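Doors are open again at the old Gatum hall, and yes, I went twice

Well, it's happened. After 2 years of notices taped to the window and a fair bit of grumbling at the bakery, the Gatum hall is taking bookings again, and the first mob through the door was Skindance, our very own drumming and dance group. I wandered down for a sticky beak at their opening night in June and liked it so much I went back for the afternoon session (my knees have asked me not to do that again).

If you're new in town, Skindance is the lot you used to hear thumping away behind the footy sheds. They started out on hand drums, picked up some dancers along the way, and have been without a proper indoor home for as long as the hall's been shut. Winter rehearsals were held in a carport on Yaman Street, which was lovely for the neighbours, I'm sure!

The new arrangement goes like this. Skindance has the hall two evenings a week, beginners from six and everybody else from half past seven. Other groups can book the remaining hours through the front desk at the library, and I'm told the quilters have already put their names down. Classes are capped at 25 people, and the beginners' list was nearly full when I had a look at it, so don't muck around if you're keen. You don't need your own drum. You do need shoes you can move in, and I'd bring a water bottle as well, having learned that one the hard way.

Opening night pulled in 60 of us, counting kids, and the noise was tremendous. There was a slow piece to begin with, just one drum and one dancer, and then the whole crew came in together and my tea jumped in its cup. A little boy in front of me danced through the entire second half with one gumboot on. The supper afterwards was a very good spread, too. Whoever made the apricot slice, please get in touch.

I've always had a soft spot for wooden floors and doorways you can look straight through.
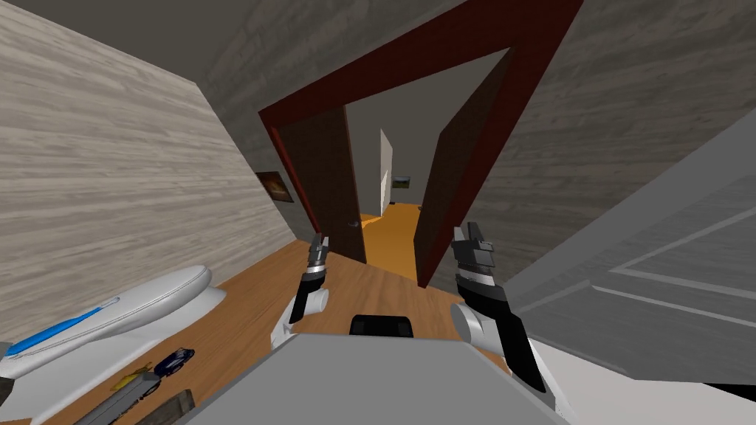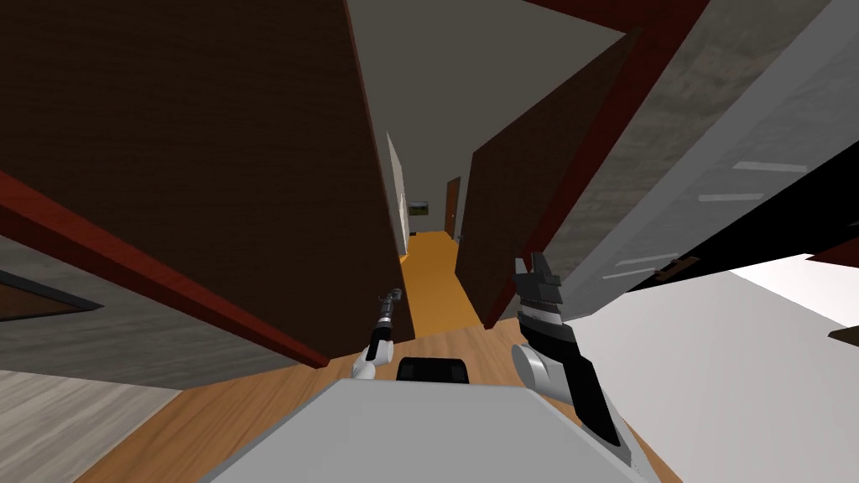
Sevim Dönmez was pleased with the turnout but reckons the start times need another look, as six o'clock is hopeless for anyone on the late shift at Trasodus. She'd like to see a Saturday-style family session added, earlier in the day, and she told me she'd happily give up her own spot in the later class if it meant the shift workers got a go. "I missed the whole first half, and I only live up the road," she said.

Fair point, and I passed it on. Skindance say they'll ask everybody at the end of the first term and shuffle things if enough people want it. In the meantime you can leave a note in the box at the library desk with the hours that would suit you.

Fees are a gold coin for the beginners' class while they're finding their feet, with kids free. Next performance is planned for spring, and they're after people to help with costumes, so if you can sew a straight line (I can't), drop in before class and ask.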